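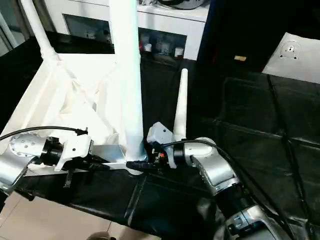
Can one operator teach a two-arm task without writing code?
The Tasotari Teaching Station is designed for that purpose. The operator guides both arms by hand or from the remote console, and the system stores each motion as a demonstration.

Remote control
Two handheld leaders drive the left and right arms independently. Recording starts and stops with a foot switch.
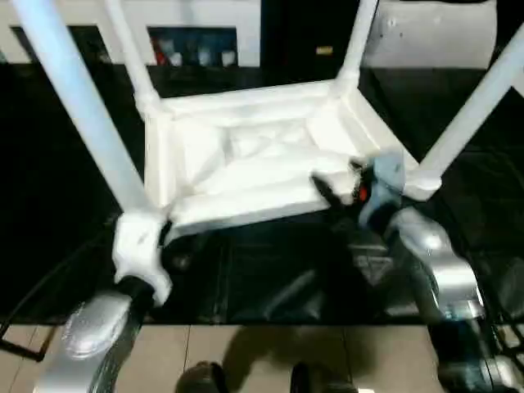 Flostden recommends that new operators begin with light household items before moving to production parts. Furniture assembly is well suited to this stage. A white plastic piece with four long legs, set legs up on a black-covered surface, requires the operator to bring both grippers to its near edge and coordinate them there. Demonstrations should be recorded at a steady pace, with 70 accepted recordings per task before training begins.

Hand guiding
In hand-guiding mode the joints yield to light pressure. The operator places each gripper, confirms the position, and proceeds to the next step.
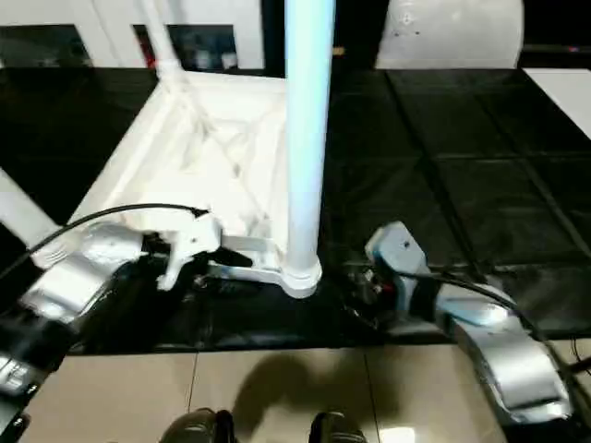

Positions may be corrected later in Skulside, the review software supplied with each station.

Supplied with the station
Two arms with grippers
Two handheld leaders
Foot switch
Skulside license, 5 seats

Orders and training requests: Ximena Bustos, Flostden Equipment Office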